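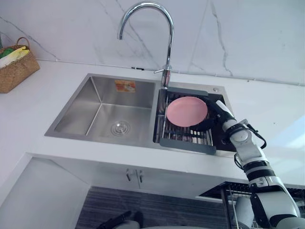
Search this site
Search for a review, a product or a room
Go

May 2023
Posted by the kitchen table reviewer

Pikness roll-up sink rack: a proper go at living without a draining board

I have been at war with my draining board for as long as I've had a kitchen. The old one was a white plastic tray with prongs, and it lived on the worktop to the left of the sink, where it took up exactly the bit of space I wanted for chopping onions. It also grew things in its corners. I scrubbed it, I bleached it, I stood it in the bath (don't ask my family how they felt about that) and a fortnight later it would be slimy again. So when we had the sink changed and ended up with a white worktop and no drainer grooves at all, I decided the plastic tray wasn't coming back in, and went looking for something that sits over the sink instead.

What I bought is the Pikness roll-up rack, the medium one, with stainless steel rods and grey end bars. It came from Hegarty, our nearest homeware shop, and I paid full price for it like anybody else. They had the Gruvevard one next to it on the shelf and I stood there bending both of them back and forth for far too long. I've now had the Pikness for 53 days and it has been used on every one of them, usually three times, so I feel I've got to know it!

First, the sink, as it makes a big difference to whether you'll like one of these. Ours is a stainless steel double, with a big deep basin on the left and a smaller one on the right. The rack goes over the smaller one. That leaves the whole of the left side free for washing, and you just pass things across. If you only have a single basin you'll be covering up part of the very sink you're trying to wash in, and I can see that getting annoying quickly. My sister-in-law has a single and hers spends most of its life rolled up in a cupboard.

The rods are set close together, closer than they looked on the box, and I'm glad of it. Teaspoons stay up. Forks stay up. The stick from an ice lolly mould went through, and so did one of those tiny measuring spoons for a pinch of something, but the basin underneath is shallow enough to reach into, so no harm done. With the wider-spaced racks I've used in other people's kitchens you lose a knife down there every other night.

Now, plates. There are no slots or prongs, so nothing stands up by itself, and this is the thing you have to make your peace with. Plates go down flat, or you lean them on each other like a row of tired people at a bus stop. I mostly lay them flat. Our everyday ones are plain and round with just a slight rim, pink with a matt finish (I went through a phase), and they sit nicely on the rods. One dinner plate takes up a fair chunk of the rack, mind you. For two people's tea it's fine. For a Sunday roast with the in-laws it is hopeless, and you will be standing there with a tea towel drying as you go, same as your nan did.

I did find that a plate put down flat and face up holds a little puddle in the middle, which is obvious when you think about it. Face down is better for draining, only then the rim sits on the steel and I worried about scratches on that matt surface. So far I haven't found any. There was one grey mark on a side plate that gave me a fright, and it came off with a bit of bicarb on a cloth.

Glasses are the real success. Upside down on the rods, air gets in from below, and you don't get that fuggy smell you get when you stand a tumbler on a tea towel overnight. Mugs the same. Baby bottles too, I should think, though ours are long past that stage. Wine glasses make me nervous, as the rods are round and a narrow rim can catch between two of them and tip. I do those by hand and put them straight away.

Pans are a mixed bag. A small milk pan is no bother. Our big stew pot is heavy, and the rack bows a bit under it, enough that I noticed, and I now lean the pot against the wall of the left basin until I can face drying it. The leaflet says you can put hot pans down on the rods. I've done it with the milk pan and nothing terrible happened, but I'd keep anything really hot well away from those end bars.

About the end bars. They're flat grey plastic, one along the back and one along the front, and the front one hangs over the lip of the basin. I like that it overhangs, you can feel with your hand that it's seated. What I don't like is that the underside picks up a line of grot. You lift it after a week and there's a tidemark. It wipes off, it just needs doing, and I'd forgotten to do it for the first fortnight and got a nasty surprise. There's a grippy strip underneath too, and on a wet sink edge it grips less than I'd like. If you slide a heavy dish across from the left, the rack can come with it. Lift and place, don't drag.

Rolling it up is very satisfying for about a week and then you stop bothering. It does roll up small, a fat sausage that would go in a drawer, and I do it when people are coming round so that the kitchen looks as if we never eat. The rest of the time it just stays out. With grey bars and steel rods over a steel sink it hardly shows anyway, which I can't say for the plastic tray.

Other jobs it has turned out to be good for: rinsing strawberries in their punnet, thawing a packet of peas with the drips going where drips should go, cooling one small loaf, and letting a just-watered basil plant have a drain. I've also put it on the worktop as a trivet for a big oven dish, and it did the job, but it slid about on the smooth white surface more than I'd want with children near.

Cleaning it is easier than I feared. I thought all those rods would be a nightmare. In fact you roll it out flat in the big basin, squirt some washing-up liquid over, go along the rods with a long brush, flip it, do the other side. The fiddly bit is where the rods meet the plastic, and an old toothbrush sorts that. Pikness say it can go in the dishwasher. It went in once on the top shelf, came out fine, and took up so much space that I never did it again. We're in a hard water area and the rods do get chalky spots. White vinegar and hot water, leave it a while, rinse it properly.

A quick word on size, because it's the mistake most people in the shop's reviews seem to have made. Measure from outer edge to outer edge of the basin, front to back, and leave a bit to spare for the bars to rest on. I measured the inside only, like a fool, and bought the small one first. It dropped straight in. Hegarty swapped it without a fuss, and the lady on the till said she did several a week. Check for anything on the deck at the back as well, a tap base or soap dispenser or whatever you've got, so the back bar has somewhere flat to sit. Ours clears it all, but I had to shuffle it along a touch to be sure.

And the Gruvevard? I borrowed one from a neighbour over a long weekend to be fair to it. The rods are thicker and it takes a heavy pot better. It also has wider gaps, and I lost two teaspoons and a bottle top in a single evening. The end bars were softer and had gone a bit sticky, though hers had seen a lot of use. If you mainly wash pans, I'd go for that one. There's a Jirnthorpe version with a little cutlery pot that hooks on the side, too, and I'm quite tempted by the pot, but I couldn't find it sold separately.

Good: close rods, glasses dry well, easy to scrub, gives you your worktop back.
Not so good: plates only lie flat, slides if you drag things, bows under a big pot, grot under the front bar.

Would I buy it again? Yes, in the medium, and I'd read the measuring bit on the box first. I still get the tea towel out most evenings.

Last updated: two weeks after first posting, to add the bit about limescale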